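Subject: Re: [ciduvier-users] stock thickness wrong after import
Date: January 2025

> After upgrading I imported my cut list from December and every
> panel came in at 11 mm. The file says 3/4 in. Is the unit
> field ignored now?

The unit field is still read, but only from the header row. Flatix exports put it in the last column of each line, and the 7 branch skips that column. Move it to the header and reimport.

Check kerf at the same time. It resets to zero on import, so the nesting looks tighter than the saw can cut. My test list had 1,269 parts and came out one sheet short for that reason.
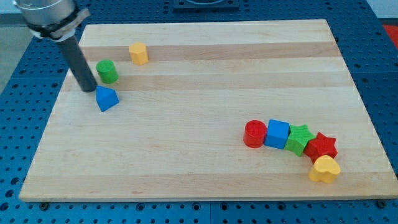

Grain direction survives the import if it is set per part. If it is set per sheet, the optimizer treats it as free and will rotate parts to save waste. Glued-up strip stock should be locked before you run the layout.

There is a patch in the Skallthorpe tree that reads the trailing column again. I have run it on 3 lists with no errors. It does not touch the kerf bug.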